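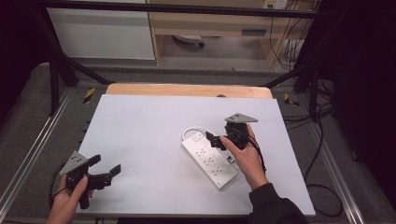 Review by Ylva Hägglund

I drove over to the Votitz open day on Sunday mostly to try the Kivent hand grippers, and I stayed far longer than I meant to (the coffee helped!). A plain white power strip was the practice piece. 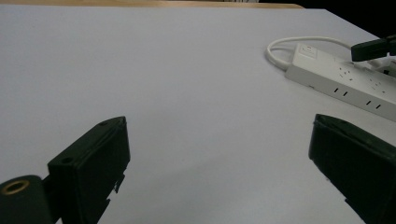

Dima thought the handles would tire anyone out within 32 minutes, and mine did ache a little, but I loved how naturally they close. 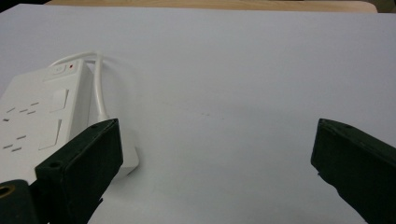

The cables are my one real grumble, as they tug when you reach.

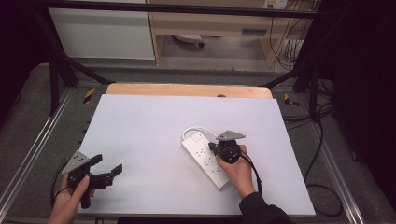
Ylva Hägglund

Four stars from me, and I'd happily go again.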